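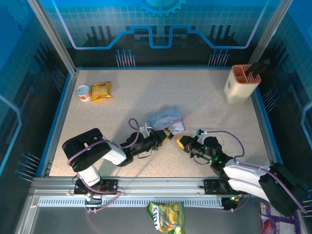

Two-arm bench cell with the left gripper at the tin, green status lights on at the right wrist.

Category: Grippers & Wrist Parts > Service Notes

Windora Cable Guide Kit for Two-Arm Cells

We love this little kit, and we wish we could say it came from a flash of genius, but it came from a fault. Back in March, Reda Abou Zeid in our service shop was running a long handover test, passing small boxes from one arm to the other, and at cycle 501 the left arm stopped dead and threw a wrist torque error. He reset it, it ran fine, and then it stopped again at cycle 664 (naturally while he was at lunch!).

It took a good while to find. When the two wrists come in close, a cable loop with too much slack can slip over the neighboring gripper, and the next move pulls it tight. On our cell the connector had worked halfway out of its socket. The arm does the right thing and stops, but please don't just clear the error and carry on the way we did the first time.

The kit holds the loop up and behind the wrist, with enough give for full rotation. Mélanie Fehr ran the same handover with it fitted for 2,037 cycles and had no stops, and we were very pleased with that.

In the bag: clips for both arms, soft straps, a connector lock and a printed card for setting loop length. Fits Pelkonen wrists, left or right.

Before fitting, power down both arms and support them, as either one can sag - even the one you aren't working on. If a connector has already pulled loose, send us a note before you run the cell again.

Shares: 200 | Comments: 7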